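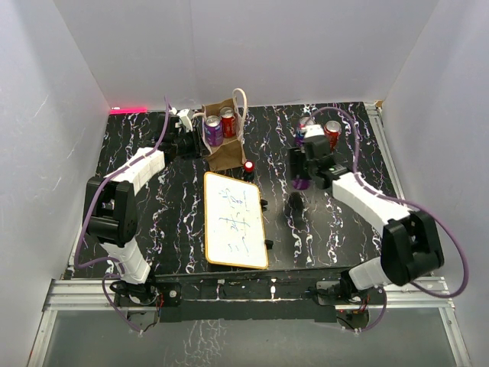

*A brown paper shopping bag.*

# The Kanix

Liliana Valentini put the money in a shopping bag because the envelope kept splitting. It was mostly twenties. The bank in Medano had been low on hundreds and the teller had asked if she wanted to come back in the afternoon, but it was 173 miles to Judgate and she wanted to be home before dark. She folded the top of the bag over twice and put it on the floor on the passenger side, under her jacket.

The accordion had been her father's. He bought it new, a red Kanix with a crack in the case from the first week he owned it, and he played it at weddings and at the Fajardo Hall on Saturday nights until his hands got bad. Then he sold it. He sold it in July, while she was away at her first job, and he didn't tell her until she came home and asked where it was.

"Man in Judgate," he said. "He gave me a fair price."

He would never say what the price was. That was 27 years ago, and he had been dead for two of them when she saw the listing. The seller had posted four photos. In the last one the case was lying open, and there was the crack, with the piece of black tape her father had put over it and the second piece he had put over the first.

The seller wanted three and a half. She offered 3,000 and he wrote back "OK" with no period.

She drove with the radio on until the station faded out past the reservoir, and then she drove with it off. Her brother called when she stopped for gas.

"You can't play it," he said.

"I know I can't."

"So where's it going to go?"

"In the front room."

"There's no space in the front room."

"I'll move the chair."

He was quiet. She could hear his kids in the background, and a dog that must have been new. "Did he send you the serial number or anything?" he asked.

"It's got the tape on it."

"Anybody can put tape on a case."

"Who would do that?" she said. He didn't have an answer, so they talked about his roof for a while and she paid for the gas.

The address in Judgate was an apartment building behind a tire shop. She had pictured a house. She sat in the car and read the message again, and it said 207, so she took the bag and went up the outside stairs and found the door. It had a mat with a pair of work boots on it, toes to the wall.

The man who answered was younger than she was. He had a dish towel over his shoulder.

"You're the accordion," he said.

"Yes."

"Come in. Sorry, I'm in the middle of lunch."

There was a pot going on the stove. The case was on the couch, closed, and next to it sat a girl of nine or ten with her hand resting on the lid. She didn't take the hand away when Liliana came in.

"That's Nora," the man said. "Nora, let the lady look."

The girl undid the latches. She did the left one first, and then pushed down on the lid with her elbow to get the right one, and Liliana felt her face get warm. The right latch had always stuck. Her father used his elbow too.

The red had gone a little brown at the corners. Two of the keys were newer than the others, whiter. Somebody had changed the straps. She bent over it and it smelled like a closet, and she had thought it would smell like something else.

"It was my uncle's," the man said. "He bought it off a guy a long time ago. He played it pretty much every day, and then my daughter got hold of it."

"You play?" Liliana asked the girl.

"A little."

"She plays a lot," he said. "But it's too big for her, and she needs her teeth fixed, and there you go."

"It's not too big," said Nora.

"It's bigger than you are."

"It isn't."

He went to turn down the stove. Liliana sat on the arm of the couch with the bag on her knees. She wanted to say whose it had been. All through the drive she had been working out how she would say it, and whether he would want to know, and whether he would try to put the price back up when he heard.

"Could you play something?" she said. "So I know it works."

The girl looked over at her father and he nodded. It took her some time to get the straps on. She had to sit all the way back on the couch with her feet off the floor, and when she was settled Liliana could see only the top half of her face over the bellows. She played a waltz. It wasn't one Liliana knew. She went wrong in the middle, stopped, said "wait," and started over from the beginning, faster, and got through it. One of the low notes had a buzz.

"That one does that," Nora said. "You have to push it a little sideways."

"I see."

"Do you want me to show you?"

"Show me."

She came around and the girl put Liliana's finger on the button and pushed it with her own. The note came out clean. They did it again, and then Liliana did it by herself and it buzzed.

"Sideways," said Nora.

The man had come back and was standing in the kitchen doorway with the spoon in his hand. He looked at the bag and then looked away from it.

"How much are the teeth?" Liliana asked him.

"That's all right," he said. "We agreed on a price."

"I'm asking how much they are."

He told her. It was less than what was in the bag, though not by a lot.

She thought about the front room and the chair. She thought about her brother, who was going to say what he always said. Then she unfolded the top of the bag and counted out the money on the couch in stacks, with the girl watching every bill, and when she had counted the amount he'd said, she folded the bag shut again with the rest inside.

"That's for half of it," she said. "I live three hours away and I don't have anywhere to put it just now. You'd have to keep it here."

"Half of it," he said.

"The right half," said Nora. "The left half's the one that buzzes."

"I'll take the left, then."

He said he couldn't do that. She said he could. He said he'd have to write something down at least, and he hunted through a drawer for paper and came back with the gas bill and a pencil, and then stood there because he didn't know what to write.

"Put down that she has to learn a few more," Liliana said. "Put that I'm coming back in the spring."

He wrote it on the back of the gas bill. He spelled her last name with one L and she let it go, since it had only one. He asked if she had eaten, and she said no, and he got down another bowl.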